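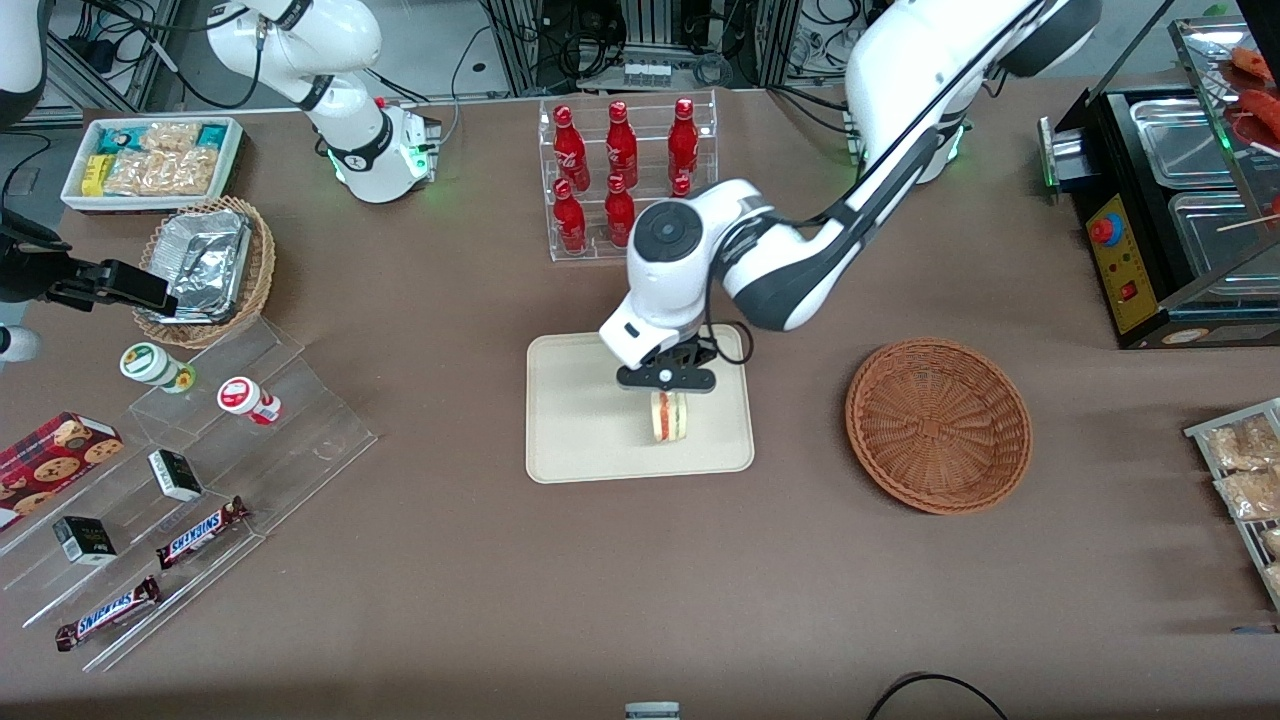
Sandwich, beige tray and the rack with the red bottles

Honor system snack shelf keeps coming up short – what should I change?
Posted by breakroom_b in Workplace & Small Office, 20 May 2024

I look after the snack shelf at a small office in the Runthorpe building. There are 72 people on our two floors and we are a long walk from any store. It is not a business. I buy the stock on my own card, people drop cash in a box or pay through an app, and I am supposed to get my money back at the end of each month.

I started in November with $400 of my own money. Since then I have spent $2,708 on stock including that first shop, and every month the box is a little behind what it should be. It was small at first and I put it down to people not having change. Last month it was enough that I noticed it on my card statement.

What we sell is drinks, candy, cookies, a few toiletries and, two days a week, sandwiches that I pick up from Fullmont on the way in. The sandwiches cost me the most. Some days they are gone by noon and other days I throw out several.

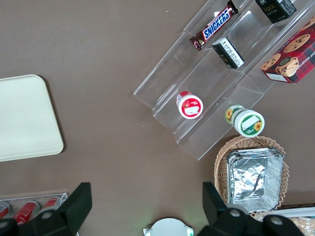
Pricing is the other thing I go back and forth on. Right now every item has its own price, on a list taped to the wall, and I round up to the nearest quarter. The list is out of date more often than not. Part of the trouble is that the stock is so mixed. With a Snickers on one tier of the stand, a box of chocolate chip shortbread close by and a small red-and-white jar on a lower step, you can't guess one price from another, so people have to go read the list. I suspect some of them don't bother and just put in a dollar.

Things I have tried:

A sign asking people to pay at the time and not later. Worked for two weeks.
Moving the cash box next to the shelf. It used to be by the door.
An IOU sheet. I took it down because people signed it with initials and I could not tell who was who.

I don't want a vending machine, and I don't want to accuse anyone. Management is fine with the shelf as long as it doesn't cost them anything. Should I raise prices to cover the gap, cut the sandwiches, or hand it over to somebody else?

coldcase_ed
Accepted by the original poster

I ran one of these for six years at Wisetti, in a bigger building than yours. You are mixing up three different losses and you need to pull them apart before you change prices.

The first is spoilage. A sandwich in the trash is money gone and it has nothing to do with honesty. Write down how many you bring in and how many you throw out, for four weeks. My guess is that this is most of your gap.

The second is underpayment by mistake. You already described it. If people have to walk to a list, they will guess, and they guess low. Go to a few round prices. I used one dollar, two dollars and five dollars. Everything went into one of those three groups, and each group had its own part of the shelf with one big price on the edge. If something did not fit a group I stopped buying it. You lose a few cents on some items and make it back on others.

The third is people taking things and not paying. Every shelf has this. Mine settled at a level I could live with, and I built it into the prices. Don't put up signs about it. The people who pay get annoyed and the others don't read them.

For the sandwiches, switch to orders. Put a sheet up the day before, people write a full name and pay when they sign, and you buy what is on the sheet plus two. I used to bring in 20 without asking anyone and threw out a quarter of them. After the order sheet I hardly threw out any. A few people complained that they never know a day ahead what they want to eat. They got used to it or they brought lunch.

Also, how are you keeping them cold? If they are out at room temperature, the usual guidance is two hours and then they go. Less if the room is hot. Keep them in the fridge with a note on the shelf saying where they are.

One more thing on the money side. Take your $400 back out as soon as you can, and after that only restock with what is in the box. If the box is short, the shelf is thin that week. People notice a thin shelf and that does more than a sign. Once I stopped covering the difference myself, the difference got smaller.

mid_shift
We just did app payments only and got rid of cash. There was some grumbling from the older guys but it fixed most of it. You can see who paid and when. Get the printed code and tape it to the front of the shelf at eye level. Ours was on top of the fridge at first and half the people never saw it.

I'd drop the sandwiches. Too much work for what you get.

ledgerlines
I would check with whoever handles the lease before going any further. Our landlord, Gallagher, had a clause about food sales in common areas and we didn't find out until the shelf had been there a year. Nothing bad happened, we only had to move it inside our own suite, but it would have been easier to ask at the start. Some counties also have rules about reselling prepared food like sandwiches, even in a private office. Sealed candy and drinks are usually treated differently. A call to the county health department takes ten minutes.

On pricing I don't agree that you need to stop selling whatever doesn't fit. Put a small sticker on the odd items. It is a bit more work when you unpack, but the toiletries are the kind of thing people are very glad to find at work and they don't go bad.

Keep your receipts in an envelope by month, too. If you do hand it over, the next person will want to see them.

Comment from breakroom_b
Thanks all. I went back through my bank app and the worst months are the ones where I bought the most sandwiches, so I think coldcase_ed is right. Order sheet goes up next week. I'm keeping the cash box for now – a few people here don't use the app. We don't share our floors with anyone, but I will ask about the lease. Does anyone have a layout for the sheet that leaves enough room for full names?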